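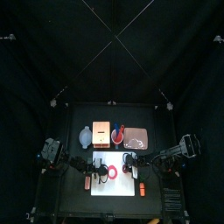

Figure 2. Tabletop enclosure with dark fabric sides and a black worktable.

3.2 Surface and background effects on color naming

Color naming is known to shift with the lightness of the surround, and pale, translucent objects shift most. We therefore tested the same household items against two surrounds, one black and one light gray. The black surround was of the type shown in Figure 2. Items were drawn from the Silach and Gimmont sets, which differ in finish but cover a similar range of hues.

Each of the 487 participants gave one free-choice color name per item, with no word list and no time limit. Names were reduced to base terms using the coding scheme of Vukadinović, with modifiers such as "pale" or "milky" stored in a separate field. Responses with two base terms ("blue-green") were kept whole and scored as compound.

Against black, participants used fewer modifiers and more compound terms — a pattern strongest for items near the blue-green boundary. Opaque items showed little change between surrounds. A second coder scored 200 responses drawn at random, and disagreements were settled before the models in Section 4 were fitted.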